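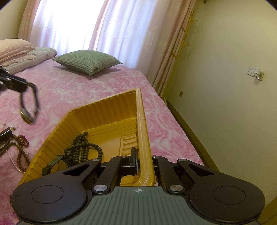 Cold brew concentrate keeps coming out muddy

Posted in: Drinks & Smoothies

negin_n
25/03/2024
Okay, I need help before I waste another bag of beans. I've been making cold brew concentrate at home since the weather warmed up and every batch tastes like a wet basement. I do 1 part coffee to 4 parts water by weight, coarse grind, in a big glass jar on the counter. I let the last one go 23 hours because I fell asleep early and forgot it. Strained it through a mesh sieve and then a paper filter, which took forever, and there was still sludge in the bottom of the pitcher the next morning.

Is it the time? The grind? I'm using the Tehrani dark roast from the grocery store if that matters. My grinder is a little Dotix with the blades that my sister gave me.

hkramer
It's the grinder. Blade grinders give you dust and boulders all in one go, and the dust is what's clogging your filter and making it taste like dirt. Get a burr grinder, even a cheap hand one.

pejman_m
I'm going to disagree with Hendrik (again, hi Hendrik). I used a blade grinder for years and my cold brew was fine. 23 hours on a warm counter is way too long for a dark roast. Put it in the fridge and pull it at 16, or leave it out and stop at 12. Dark roast gives up everything pretty fast and after that you're just getting the woody stuff.

hkramer
"Fine" is doing a lot of work there. I've had your cold brew.

pejman_m
You had two glasses!!

Soudabeh A.
Boys. Negin, can you shake the ground coffee in the sieve before you brew? Just over the sink, a minute or so, and toss whatever falls through. You lose a little coffee but the sludge gets so much better. I do this even with store-ground stuff. Also don't stir it once it's steeping. Stir at the start so everything gets wet, then leave it alone. And when you strain, pour slowly and leave the last inch in the jar. I know it feels wasteful. Leave it.

negin_n
I have been stirring it every time I walk past, oops. I thought I was helping.

etornam_s
I'll be the odd one out and say skip the paper filter completely. I use a nut milk bag, the fine one, and I hang it in the jar with the grounds already inside. Lift it out, let it drip, done. Don't squeeze it! Squeezing pushes all the bitter silt through. Then the pitcher sits in the fridge overnight and anything that's left settles, and I pour off the top into a clean bottle.

hkramer
The bag is good for cleanup but the coffee in the middle never gets properly wet. You end up with a dry lump in there. Loose grounds make a stronger concentrate every time.

etornam_s
Only if you pack it tight. I use a bag that's way too big for the jar and poke it down with a spoon handle a few times in the first five minutes – never had a dry lump. I make 40 ounces at a time for me and my roommate and it lasts us most of the week.

negin_n
What do you all mix it with? I've been doing half water, half concentrate and it's a lot.

Soudabeh A.
One part concentrate to two parts milk for me, over ice, with a spoonful of date syrup. If I'm using water I go even lighter. My husband drinks it straight from the bottle like a cowboy and then wonders why he's up at 2.

pejman_m
Oat milk and a pinch of salt. Try the salt before you laugh at me.

mapleandrye
Salt is legit. It takes the edge off a bitter batch too, so you might be able to rescue the one you've got.

negin_n
Update! Did 12 hours on the counter, shook out the dust first (so much dust, gross), no stirring, loose grounds because I don't own a nut milk bag yet. It's SO much better. Still a tiny bit cloudy but it tastes like chocolate and no basement at all. I tried the salt and I can't decide. My old batch got the salt too and it's still going down the drain, sorry mapleandrye.

hkramer
Glad it worked. Now imagine it with a burr grinder.

etornam_s
How long are you keeping it, btw? I toss mine after a week, but my mom swears two is okay if it's not diluted.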